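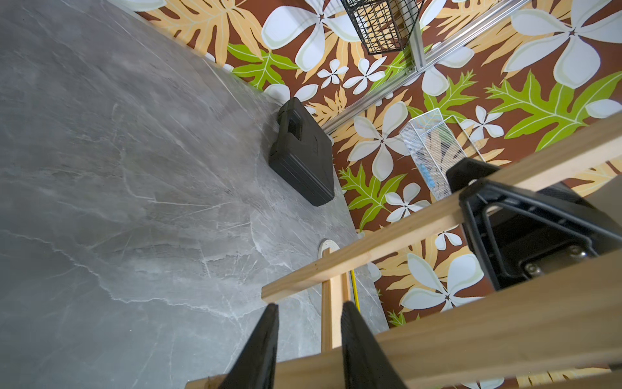
February 10, 2019

Equipment plan, bench cell. Notes for Aravind Rajan before the order goes in.

- Gripper fingers: black plates stay on for now. Kundis quotes 80 a pair for spares. Order 5 pairs, August budget if this one is full.
- Extrusion: Dekker rail, 165 per pack, brackets extra. Need one pack to carry more wire baskets on the wall side. Check the groove size against what we have before paying.
- Wrist camera: spare from Bralgate. No price yet, chase.
- Cable clips and grommets: 100 put aside, petty cash. Yellow cable by the wooden post wants a proper run down to floor level.
- Carrying case: keep the hard black type. Grillunlow's soft one is cheaper but the gripper can't get hold of the handle.

Open: does the mounting bracket count as a spare or as capital? Aravind to ask accounts. Rail order waits on the answer, fingers don't.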